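Foot ring

A foot ring is the raised circle on the underside of a bowl, cup, plate or vase, the part that touches the table. You'll also see it called a foot rim or just a foot. I've been turning bowls over to look at theirs for longer than I care to admit (yes, in restaurants, and yes, sometimes with soup still in them), and I keep adding to this article whenever I learn something new.

What it does

A flat-bottomed bowl sounds like a sensible thing until you make one. Clay shifts as it dries and again in the kiln, and a wide flat base will often sag or bulge a little in the middle. Then you've got a bowl that spins when you stir your cereal. A ring gets around this by lifting the middle clear of the table, so only a narrow band has to be level. It also gives your fingers something to hold when the bowl is full of hot noodles, and it keeps some of the heat away from the tabletop.

There's a glazing reason too. Glaze is basically glass once it's fired, and it'll stick to whatever it's sitting on. Potters wipe or wax the bottom edge of the ring so it stays bare, and that leaves the rest of the outside free to be glazed nearly all the way down. Run a thumb along the bottom of a mug at home and you'll probably feel the rough bit.

How it's made

On thrown pots the ring is usually cut, or "turned." The potter throws the bowl with extra clay at the base, lets it stiffen until it's about as firm as cold butter or hard cheese, flips it over on the wheel and carves away what isn't wanted with a loop tool. I love this part! The trimmings come off in long curls and you feel like a genius right up until you go through the bottom. I did that to five bowls in a row in my first class at Warumach, the shared studio where I learned, and they went straight into the reclaim bucket.

The other way is to add it. You roll a coil, score both surfaces, put some slip in between, and smooth the join with the wheel turning slowly. Added rings are good for tall feet, because you don't need to throw a huge lump of clay just to cut most of it off again. Factory pieces are a different story, with the foot shaped in the mold or pressed by a machine along with everything else.
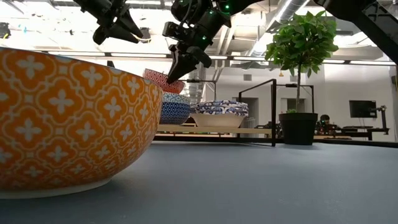 How wide should a foot ring be compared with the bowl?

A good starting point is between a third and a half of the width of the rim. Narrower looks lighter and more lifted but tips more easily, and wider is steadier but can make the bowl look squat. Deep bowls get away with a small foot better than wide shallow ones, which tend to droop at the edges without support underneath.

Shapes

The plain upright ring is the one most people know, straight on both sides with a slightly rounded bottom edge. Some rings flare outward, which looks grand on a serving bowl but chips if you're rough with it. Others taper inward, so there's a little shadow under the pot and it seems to float. My favorite is the notched foot, where the potter cuts one or more gaps in the ring. Notches let water drain when the bowl is upside down on the rack, and in the kiln they let air move underneath.

Very large plates sometimes have two rings, one inside the other, to hold up the center. I measured one of mine from the Trokano kiln and the outer ring came to 25 cm across, with the inner one at 11 cm. It weighs a ton and I only bring it out for turkey.

Marks and dating

If a pot is marked at all, the mark is very often inside the ring, where it's protected from wear. It might be stamped, scratched in or painted under the glaze. Staka pottery, which I collect in a small way, used a stamped number there – 138 on my sugar bowl – and I still haven't found out whether it's a shape number or a decorator's number. If you know, please write to me.

Collectors also look at the bare clay itself. Its color tells you something about the body under the glaze, and honest wear tends to be uneven, with tiny scratches going every which way. Scratches that all run in one direction make me suspicious.

Care

A rough foot will scratch a wood table, and it'll scratch the bowl stacked underneath it as well. Wet sandpaper or a diamond pad takes care of it in a minute or two (keep it wet, the dust is bad for your lungs). For stacks I put a paper towel between bowls. Unglazed feet on earthenware can soak up water in the dishwasher, so let them dry upside down before they go back in the cupboard – mine got musty one January and took days to air out.

See also: trimming, kiln wash, Sakai teabowls, bisque firing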